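4.3 Setting up a halo run

Listow reads a particle snapshot, finds bound groups of dark matter, and writes a catalog with one line per halo. The steps in this section apply to a single snapshot. For merger trees, see section 6.

Before you start, check that the snapshot header lists the box size, the particle mass and the redshift. Listow does not guess missing values. It stops with error 40 and leaves the output folder empty.

1. Open the Project window and choose New Halo Run.
2. Select the first file of the snapshot. The other parts are found by their number and do not need to be selected.
3. Set the length unit. Older Drinville snapshots use kiloparsecs; all others use megaparsecs.
4. Enter the linking length as a fraction of the mean particle spacing. The default is 0.2.
5. Set the minimum group size. The default is 100 particles. Values under 40 are accepted but give many chance groupings that are not real halos.
6. Click Check Input and wait for the status line to read Ready.

Note: The linking length is stored with the catalog. Two catalogs made with different values should not be joined, even if they come from the same box.

The Preview pane at the right of the Project window can be docked or left floating. Its contents have no effect on the run. 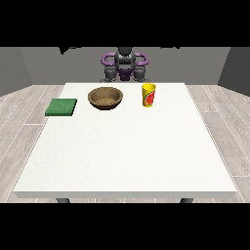 Figure 4-2. Rendered view, table with sponge, bowl and cup.

7. Choose the mass definition. Use M200c for comparison with the Gredell tables. Use Mvir for everything else.
8. Turn on Unbinding if you need subhalos. This raises memory use by a factor of six on large boxes.
9. Click Run. The log shows the number of groups found after each pass.

Caution: Do not move or rename the snapshot files during a run. Listow reopens them for the unbinding pass and cannot recover if a path has changed.

The test box supplied with the program should give 1,646 halos with all settings at their defaults. If your count differs, reset the linking length first - it is kept from the last project and is easy to miss. If the count is still wrong, send the log file to Tuncay Duman at the support desk along with the header printout.

Section last revised May 21, 2018.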